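Ticket: Player appearance counts wrong on club pages after season import
Product: Skollport match data, league module
Opened by: Hakim Sembiring
Assigned to: Henrique Fonseca
Priority: Medium
Status: Closed

Reported, May 25, 2021

Since the overnight import, 26 players in the first division show one appearance too many. All of them came on as substitutes in the second half of an abandoned match, Darel v Hallia, which was later replayed. The club's own records count the replay only. Goals and bookings look right.

Steps to reproduce:
Open the Darel squad page.
Select any midfielder and choose Season totals.
Compare Appearances with the match list underneath. The list has 18 rows for the captain, the total says 19.

Henrique Fonseca

Confirmed on the live site and on the test copy. The match list hides fixtures with status ABD. The totals job does not check status at all, so both the abandoned match and the replay are counted. I have cleared the page cache to rule it out. No change.

Hakim, are the 26 all from the two clubs in that fixture? I get a few names from elsewhere.

Hakim Sembiring

Mostly. Three have moved on loan to Chin since January and carry their totals with them, so they appear under the new club.

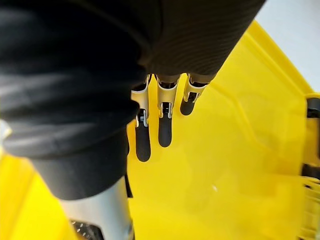

Henrique Fonseca

That accounts for the extra names. The loan records are fine and need no edit.

First attempt: added a status filter to the totals job and reran it for the division. Appearances dropped by one for the affected players as expected, but 11 players at other clubs also lost one. Rolled back.

Dimas Wattimena

Those 11 played in a match that was stopped in stoppage time, with the result allowed to stand. It was entered as ABD because the form had no other choice at the time. The league counts it, so appearances and goals should stay.

Henrique Fonseca

Understood. Status alone is not enough, then. There is a field called result_stands, blank on older fixtures and treated as false. Proposed rule: leave a fixture out of the totals only if status is ABD and result_stands is false. Dimas to set the field to true on the match he mentions before the next run.

Dimas Wattimena

Done. Checked the rest of the season, no other ABD fixtures.

Henrique Fonseca

Rerun finished in 47 seconds, no errors in the log. Darel captain now shows 18 in both places. The 11 players are unchanged from before the first attempt. Loan players are correct under Chin.

Earlier seasons have not been recalculated — the field is blank throughout and would need filling in by hand. Separate ticket raised, assigned to Yusri Ngui.

Hakim Sembiring

Checked all 26 against the club records. They match. Please close.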